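The Return of the Washing Line

Peltville has a drying green again! It sits behind the old bus depot, a long strip of grass with 17 iron posts, and on a breezy morning in October it is the liveliest spot in town. I went up at half past eight and every line was already taken. Pillowcases, tea towels, a football kit in seven sizes, all of it cracking away in the wind like a harbour full of sails.

The posts went in when the terraces were built, back when none of the houses had a garden big enough for a full wash. Then came the tumble dryers, and for 40 years the green was mostly used by dogs. What brought it back was a leaflet through the door, asking who would like a line. More than 800 households got one, and the waiting list filled up within the month (there are still 20 names on it, mine included).

I had forgotten how much there is to know about hanging things out. Shirts go upside down, pegged at the side seams, so the marks don't show. Towels want a good hard snap before they go up, and another when they come down, or they'll dry like toast. Jeans take the end of the line, where the wind gets at them from both sides. And socks, I was told very firmly by a woman with a mouthful of pegs, go in pairs, by the toe, and she would hear no argument.

Bed linen is the real joy of it, though. A double sheet folded over the line hem to hem, with a peg at each corner and one in the middle, will fill like a spinnaker in any sort of breeze, and on a bright day it's dry before you've finished your tea.

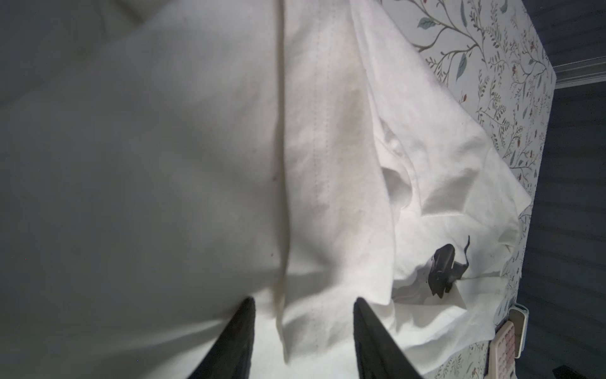

Cotton comes in smelling of outdoors, and you can fold it straight into the cupboard if you catch it while there's a touch of damp left and pull the corners square between two people. Leave it too long and you'll be ironing, which I never do if I can help it.

The kit has hardly changed either. Stelteo, the hardware shop on the corner, sells pegs loose by the scoop and line by the metre, and props made from ash poles with a notch sawn in the top. Buy the longest prop you can carry home! A low line is a muddy line, and the grass up there gets soft after rain.

Lines are let by the half day, mornings until one and afternoons until dusk. The gate on the depot side is the one to use if you're bringing a trolley, as the other has four steps.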